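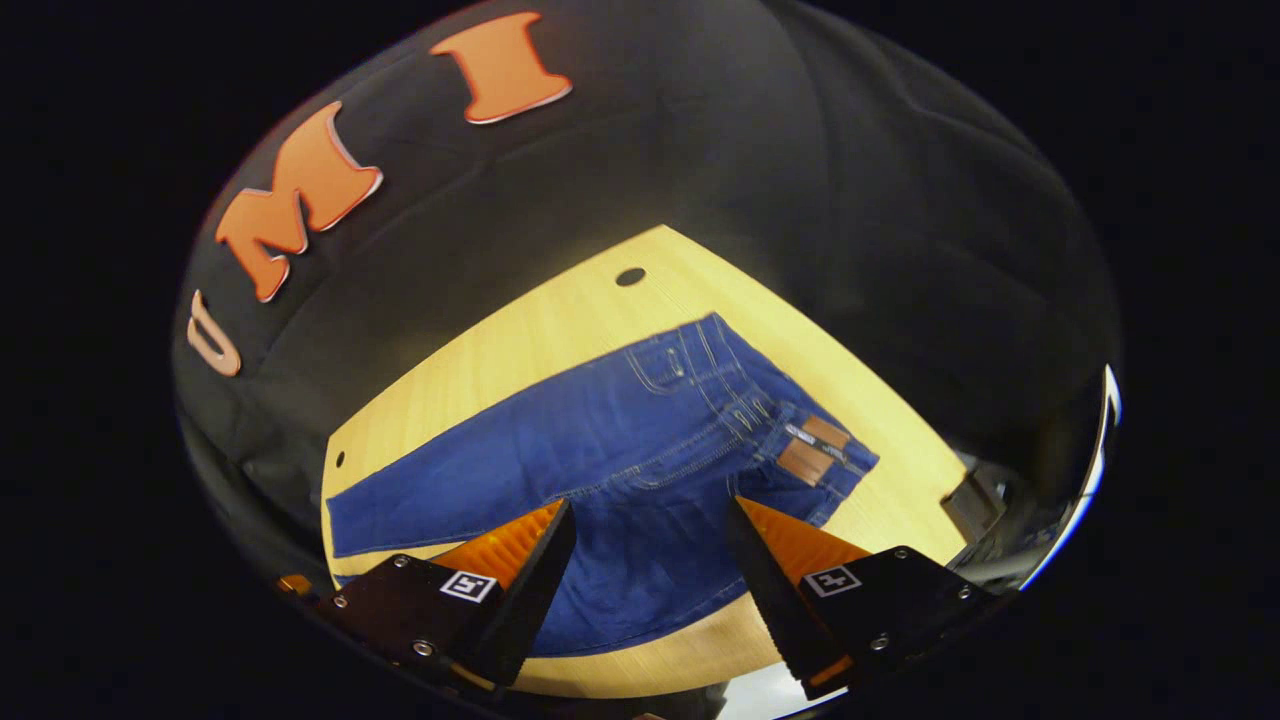 *Dörte Hamann*

I have been folding jeans for most of my life and until this September it never crossed my mind that I might be doing it wrong. Then my sister-in-law sent me a link to the Tilleck method, with three exclamation points, and I spent an evening reading about it when I should have been doing my taxes.

The claim goes like this. If you lay your jeans back side up on a hard surface, smooth them from the waistband down to the hem, and fold them in a particular order, they'll take up less room, keep their shape, and "rest" between wearings. I don't know what a pair of pants does when it rests. The guide is 110 pages long. Four of those pages are on jeans and a good many of the others are on how the author feels about drawers.

Still, I'm not above trying things. I tried it for a month.

Back side up is the part I was most suspicious of, and it's the one part I've kept. Laid that way you have the yoke seam and the back pockets facing you, so you can see whether the thing is lying square. With tan stitching on blue denim you get straight lines to go by for free. Front side up, the fly makes a lump and one side always wants to ride higher than the other. So, fine. One point to Tilleck.

The table matters too, I'll give them that. I used to fold on the bed, which is soft, and everything I folded on the bed came out looking like it had been folded on a bed. A bare wooden top is better. You can push the denim flat with your forearm and it stays pushed.

After that we part ways. The official order is:

1. Smooth from the waist to the hem, twice.
2. Fold one leg over the other, pockets out.
3. Tuck the seat point in so you have a clean rectangle.
4. Fold the hem up to just short of the waistband.
5. Fold in thirds and stand the jeans on edge in the drawer.

Steps one to four are how my mother did it, minus the word "official." Step five is where it falls apart. Thick denim in thirds doesn't stand on edge. It leans, and then it opens up like a bad sandwich. In a drawer packed tight it'll stay up, but anything stays up in a drawer packed tight. Take one pair out and the rest go over. I did this every morning for a week and by the end of it I was picking my pants based on which ones would cause the least damage.

The guide has an answer to this, and the answer is that you buy dividers. They recommend the ones from Jadetti. I looked them up, and a set deep enough for jeans costs more than I've paid for some of the jeans. There's also a folding board by Clamidix that is, as far as I can tell, a board.

Then there's the matter of the leather label. According to page whatever, you should never fold across a leather label on the waistband, as the crease is permanent. I have a pair with two of them, small brown ones, one above the other near the end of the waistband, so I thought I'd better pay attention. But if you fold leg over leg the waistband gets folded in half at the center anyway, and mine are nowhere near the crease. I can't think of a pair I've owned where they would be. It reads like a warning somebody wrote to fill up the page.

My neighbor Tamayo, who owns a lot more denim than I do, hangs all of his by the belt loops on hooks in the hallway. It looks a bit like a hardware store. He says they never wrinkle and he can find the ones he wants. I asked whether they stretch at the loops and he said he'd never checked, and then he went and checked, and he said no. I have no hooks in my hallway and my landlord would have views on it.

My current arrangement: back side up, smoothed once, leg over leg, folded in half and in half again, stacked flat. Best pair on top. It's what I did before, except on the table and the other way up. The drawer closes. It closed before too, if I leaned on it a little.

Someone commented on my last post (the vinegar one) that I never like anything. I liked the table part. Next I'm looking at fitted sheets, and I've already been warned there's a video.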